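Pinheiro College Community Board > Campus Life > Service hours and awards

Thread: Do tutoring hours count toward the service award?

mossyback18
The form for the staff and student service award says "community-based hours." I've done 30 hours of math tutoring at the Erau Street library since November, but it was set up through a class. My adviser says it counts. The office said to attach a letter and wait. Has anyone gotten a straight answer?

del_norte
Mine counted last year. Same library, also through a class. I had the site supervisor sign the sheet and nobody asked about it again.

K. Pruser
It shouldn't count if you got a grade for it. The award is supposed to be for service on top of your course work. Otherwise everyone in the education program qualifies automatically and the people who give up their evenings get nothing for it.

del_norte
That isn't what the rules say. Course-linked service is allowed as long as the work was done off campus for an outside group. It's in the second section.

K. Pruser
It was added two years ago and I argued against it then. I still think it's wrong.

mossyback18
I only needed 18 hours for the class. Would the other 12 be safe either way?

del_norte
Yes. List them separately and you have no problem with anyone.

Ilídio Cunha
I read applications for this award, so a few points. Graded hours are eligible. They are weighted less than hours outside a course, which I think answers both sides here. Put the two kinds on separate lines. The letter should come from the library and not from your instructor. Applications close March 28, 2022, and we don't take late letters.
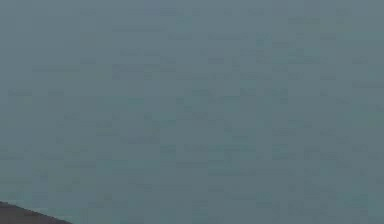 zitness_fan
The bigger problem for me is the upload page. I submitted my hours log through Zitness and got no confirmation, so I can't tell if the office has it. I also made a cover for my folder, plain blue-gray with faint lighter and darker blocks all over and no words on it. Does the cover need my name, or is the name on the form enough?

Ilídio Cunha
The form is enough. Leave the cover as it is or skip it, we don't score covers. For the log, call the front desk and have them look you up by student number.

K. Pruser
Is there still a limit of 5 pages?

Ilídio Cunha
Yes, letters not included.

mossyback18
Thanks. I'll ask the library for the letter tomorrow and split the hours.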